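Felgate Rooms Refurbishment – Progress Report to the Wondbridge Fund
Reporting period ending January

1. Status

Work on the ground-floor training room is behind the agreed programme by 2 weeks. The delay arose from the floor, where the first coat of sealant did not cure evenly and had to be taken back and relaid. The floor has since been signed off. All other items in the room are within the original schedule, and the small meeting room upstairs has not been started, as planned.

2. Work completed

Floor: speckled grey finish with a gloss seal, laid wall to wall. The contractor, Viklund, has supplied a cleaning sheet, which specifies neutral detergent only. Chair castors have been checked on the new surface and leave no marks after normal use.

Window side: the ledge has been repainted white and the black window frames cleaned and re-sealed at the lower corners. The projector screen has been rehung over the window. It can be left partly lowered without drifting.

Furniture: tables with light wooden tops and white metal legs were delivered by Trendville in one consignment. One top had a chipped corner and was exchanged at no cost to the grant. Office chairs were retained from the old room, re-covered where needed.

3. Use of the room

The room was opened for daytime bookings before the snagging list was closed, with the fund's agreement. It was booked for 60 hours in the period, of which 28 were by outside groups. Users are asked to wipe down table tops at the end of each session. Wipes are now kept in the room – the spray bottles used earlier left streaks on the wood and have been withdrawn.

4. Matters outstanding

Power. The wall sockets are too far from the working position of the tables, and equipment is being run from a power strip on the floor with a long trailing cable. This is a trip risk and also makes the floor slow to mop. A quotation for floor boxes has been requested.
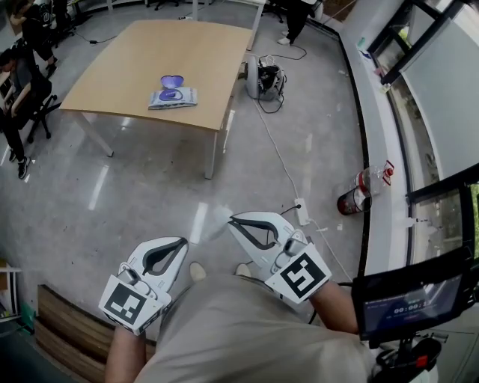

Figure 1. Training room, window side, with wipes on the table and power strip on the floor.

Loose items. Bottles and other small belongings are being left on the window ledge and on the floor beside it. Drinks are a particular concern near the cables. A shelf by the door is proposed, to be met from the contingency line.

Cable storage. Cables left tangled behind the tables should be coiled and hung. Hooks have been ordered.

5. Spending

Spending on the room remains within budget. The relaying of the floor was carried out at the contractor's expense. No transfer between budget lines is requested, apart from the shelf noted above.

6. Next period

Obtain the quotation for floor boxes and submit it for approval. Fit the cable hooks and the shelf. Close the remaining 2 snagging items, both on the door closer. Clear the upstairs meeting room ready for Viklund to begin.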